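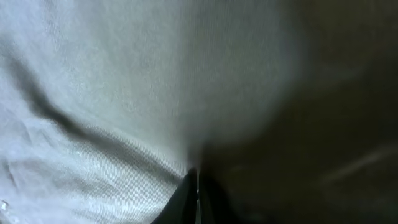

Slide 1. Grasp-point selection on cloth from a wrist view

Tayla Ngata, Nasivstead lab. 16 August 2022. Keep the title up while the room settles. Leave the wrist view on screen through slide 2.

Say up front: this talk covers one step only, choosing where to close the fingers on a piece of fabric. Folding comes in at the end as a use case. Questions on folding policies go to the Predden group, who have the poster.

Slide 2. What the wrist camera sees

Point to the dark fold running down toward the fingertips. This fold is the feature the method uses. At this range the weave resolves, and so do the small wrinkles at lower left.

Point to the right side. Almost no usable texture there. It could be table, it could be cloth in shadow, and from this view alone we do not label it. The labeling tool has an "unknown" class for such regions and we use it freely.

Note the transition between cloth and dark region. Soft boundary, no clean edge. A gradient-based edge detector puts the boundary in a different place depending on its threshold. That is the problem statement for the rest of the talk.

Slide 3. Prior approach and where it fails

Old pipeline, called Berisha internally: overhead depth image, segment cloth, pick the highest ridge, descend. Works on thick towels. On thin fabric the ridge height drops below depth noise and the pick point wanders.

Second failure: the overhead view is blocked by the arm during the last part of the descent. The pick point is fixed before that and never corrected. Any cloth motion after that point is missed.

Do not spend more than a minute here. Most of the audience has built this pipeline themselves.

Slide 4. Method

Name on the slide is Brovance. Inputs are the wrist image and the current finger opening. No depth. Output is a lateral correction, a rotation about the approach axis, and a close/wait decision.

Three stages. First, a per-pixel head predicts cloth, not cloth, or unknown. Second, a fold head predicts the center line of any crease that passes near the closing axis. Third, a small controller moves the fingers so that they straddle the center line, then closes.

The weave is used as an orientation cue. Where thread lines are visible, their local direction bends as the surface turns away from the camera. The fold head picks this up without being told to; see the ablation on slide 6.

If asked about the unknown class: it carries no penalty in the segmentation loss when the annotator also marked unknown. Without this the network learned to call every dark region table, and the fingers closed short.

Slide 5. Data and training

2000 wrist images with hand-drawn fold lines. 17 fabrics, all flat weaves or knits, no pile. Fabrics in the test set do not appear in training.

Augmentation is mostly blur and exposure. Geometric augmentation is limited to small rotations, as the fingertips sit at a fixed place in the image and large rotations would move them somewhere they can never be.

Mention annotation disagreement. Annotators agree well on where a crease runs and poorly on where it ends. We score the center line only within a fixed band above the fingertips.

Slide 6. Results

105 trials on the robot, held-out fabrics, cloth dropped by hand between trials. A grasp counts if the cloth stays between the fingers through a lift and a short hold. Show the chart, let them read it, then give the two findings.

Finding one: the wrist method beats the overhead baseline on thin fabric. On thick fabric the two cannot be separated with this number of trials. Say this plainly.

Finding two: replacing the weave with a smoothed version at test time degrades rotation more than lateral position. Consistent with the orientation-cue reading from slide 4. It does not prove it, and smoothing also softens the crease.

Slide 7. Failure cases

Double layers. The controller often takes 2 layers where one was wanted. The image does not carry enough information to tell, and finger force at closing has so far been too noisy to help.

Dark fabric on a dark table. Segmentation returns unknown for most of the image and the controller waits until timeout. This is the designed behavior, but it counts as a failure in the chart.

Glare on satin. Highlights get read as creases. More exposure augmentation reduced this and did not remove it.

Slide 8. Next steps

Add a tactile channel at the fingertips for layer count. Rerun the thick-fabric comparison with more trials. Release the annotation guide along with the fold-line labels.

Backup slides: network sizes, controller gains, timing. Gains were tuned on the training fabrics only. Go to backup B if anyone asks about latency.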